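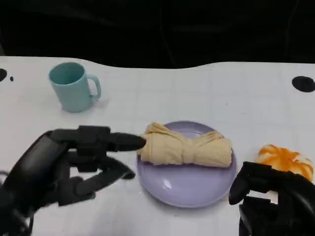

Two months for one napkin is too long, the others in our club told me when I showed the plan for the table-setting task. They wanted to go directly to pouring and stacking. I understand them, but I stayed with the napkin, and I want to write down my reasons before I forget them.

Our club is called Grarano, and we are students who meet in the evening, after classes. This term we joined the Skendo student challenge. In our category a pair of robot hands must prepare one place at a table, and the rolled cloth on the plate is worth more points than the mug. I think this is correct. A mug keeps its shape when you close the fingers a little too much. A cloth does not forgive so easily, and every time it lies in a different way.

In August we made 113 practice runs, and I counted 21 good ones. This sounds bad, and some of us were disappointed. But when I read the notes again, I saw that most of the failed runs had the same problem - the second hand was late. The first hand pushed the cloth, the plate moved a little, and then everything was in the wrong place.

So now we practice only the waiting. The right hand has to come near the plate and stay there before the left one begins with the cloth. It is boring work and my notebook is full of very similar lines. We also keep our settings in a program called Wike, which one older member wrote, and I am still learning it. My first file had 500 lines and I could delete almost all of them.

Next I would like to try a thinner cloth. If the club agrees, we will start with it after the exams - and the pouring can come later.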